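The Folding Table

In the month of August I wrote the method on one page and gave it to Ondetow. The method was simple. Do not teach the arms a whole fold. Teach them to stop when they do not know, and to ask.

Iner, our program, asked 301 times in the first week. I answered every time, also at night. Where is the edge? Is it one cloth or two? Slowly the questions became fewer. In the second week there were 129, and I was a little sad, like a mother when the child ties his own shoes.

On the last evening there were 12. I read them all two times. The final one was not about cloth. It said: "If I do not ask, will you still come?"

I looked through the Kulum window at the green mat for a long time. Then I wrote yes, and Iner continued.
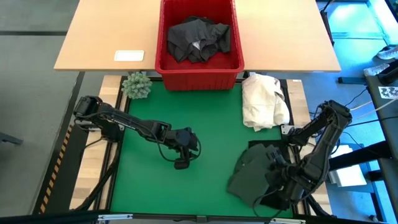
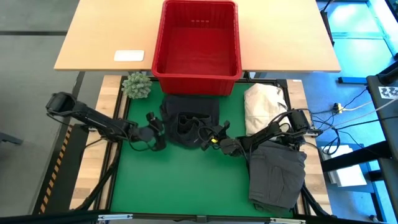
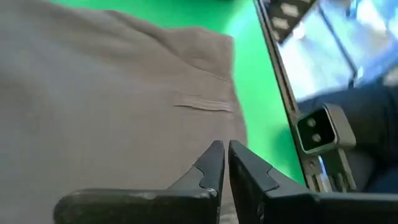
The green mat and the clothes, from the work on the folding method.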